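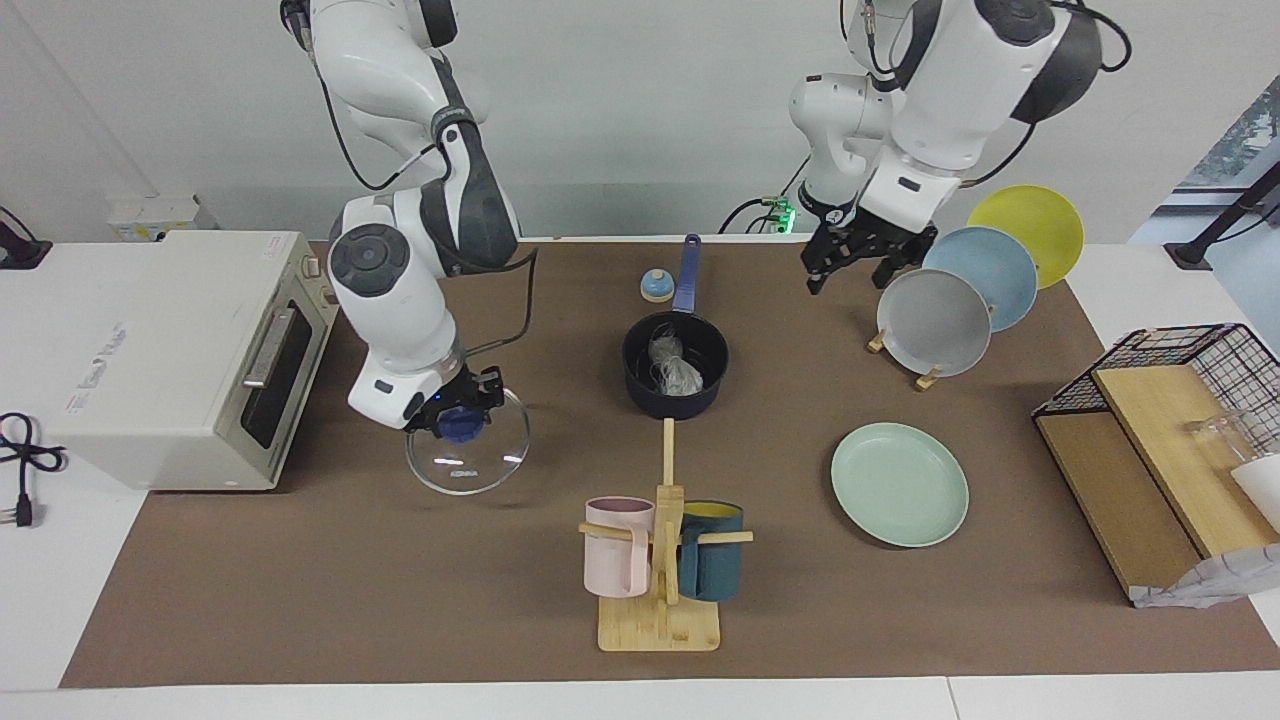 So the right arm faulted again this morning, and this time I was standing close enough to hear it. It makes a dry little tick, like a pen being clicked, and then everything stops where it is. I'd been up since six and hadn't finished my coffee, and I may have said something rude to a machine.

We're on the lid job all this month. Pick the glass lid up by its knob, carry it over the mat, get it onto the saucepan. Sounds like nothing! I could do it asleep, and my aunt's dog could probably do it with some coaching. But the knob is small and the lid is heavy for its size, so when the wrist turns, the whole thing wants to swing, and the gripper squeezes harder to hold on, and the motor in the fingers heats up. That's my theory anyway. The fault code is 213, which the Landeg manual (681 pages, I have now read far too many of them) calls "grip current over limit" and then says to contact your supplier. Thanks, Landeg.

What bothered me more was what came after. On a 213 the arm is supposed to hold position and keep the fingers shut. On run 33 it held position fine and let the fingers go. The lid dropped maybe an inch onto the mat and rocked around on its rim and didn't break. I checked it all over for chips with my thumbnail and then thought, well, that was a dumb way to look for sharp glass. No cut, lucky me.

An inch is fine. Two feet up, over the edge of the table, with my sneakers underneath, is a different story – and I'd had my hand in there about a minute earlier, moving the plate stand over. So I hit the stop, hung the tag on the switch and wrote it up as a safety report. First one I've filed since I came to Lurnberg. It felt a bit like telling on somebody.

Stondance called back after lunch, quicker than I expected. They think the last update, build 656, changed what the fingers do on a fault, and they want the logs. They also asked if I could "reproduce it with something soft." So I spent the afternoon making the robot pick up a rolled dish towel with a rubber band on it, and of course it behaved like an angel every single time. Not one fault. I sent the logs anyway.

New rule for me until we hear back: no hands on the mat unless the power is off, even for a second, even to nudge a mug. I also want a plastic lid from the store. The Tostcombe demo is coming up and I'd rather show them an ugly lid than sweep up a nice one.

Feet hurt. Leftover chili and bed.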